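3.2 Bedding layers and how households use them

Reading time: 5 min

The survey described in Section 2 asked households what they sleep under, what they fold away when the weather turns, and how often each piece is washed. This section covers the answers on layering. The answers on washing are in Section 3.3.

Most respondents did not think of their bedding as a set. They described it as a pile that had built up over years, with pieces bought, given, or handed down at different times. When we asked for "the blanket on your bed," many households asked us which one we meant. We changed the wording in April, after the pilot round in Huvus, so that the form asked for each layer in order from the top down. Answers from before the change are left out of the tables but used here where a comment was helpful.

Two kinds of top layer came up again and again. The first is a thick plush blanket, usually in a pale color, that stays on the bed or sofa for most of the year. The second is a thin printed cloth that goes over it or is kept within reach. Respondents in both Memum and Huvus used the thin cloth in similar ways: as a cover for guests, as a wrap in the evening, or as a guard to keep dust and crumbs off the heavier piece. Figure 4 shows the two kinds together.

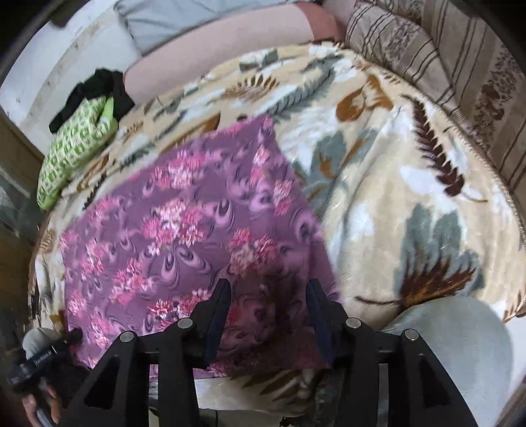
Figure 4. A purple cloth with a pink floral print over a cream plush blanket with a large leaf pattern.

Prints were more common on the thin cloths than on any other layer. Respondents gave plain reasons for this. A print hides small stains, and a bright cloth is easy to find in a full closet. Several households also said that the print told family members whose cloth was whose. Plain cloths were mostly kept for guests or for children's naps.

The plush blankets were chosen in a different way. Weight and feel came first, and pattern was mentioned only when we asked. Owners were often unsure what the blanket was made of, and the care label had been cut off or had faded in many cases. We therefore did not try to sort the plush blankets by fiber. The form lists them by thickness, which respondents could judge by hand.

The time of year changed the order of the layers more than the number of them. In warm months the thin cloth was used alone at night and the plush blanket was folded at the foot of the bed. In cold months the plush blanket moved next to the sheet and the thin cloth went on top. Few households put the heavy piece away completely. Storage space was the usual reason — a folded plush blanket takes up most of a shelf — and some people liked having it out to sit on.

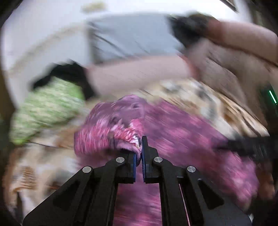
Sofas followed a looser pattern than beds. A cloth left on a sofa was likely to be shared, and it was washed when someone noticed it needed washing. Bed layers had a more regular place in the household's week. In the Phí interviews, which were done in person and ran longer than the others, respondents often said that a cloth had "moved" from bed to sofa once it had grown thin or lost its color. After that it seldom went back. The next step was usually the rag bag or the dog's basket.

This path from bed to sofa to rag matters for any estimate of how long household textiles last. A survey that asks only about bedding will count a cloth as discarded when it leaves the bedroom, although it may be used for years afterward. The Trinetti form, from which we took our first set of questions, has this weakness. We added 2 items to cover it: where the piece was used before, and where the owner expects it to go next. The second item was skipped more often than the first, and we treat the answers to it with care.

Contact: Household Textiles Survey, Memum office | © 2022 the authors | Back to top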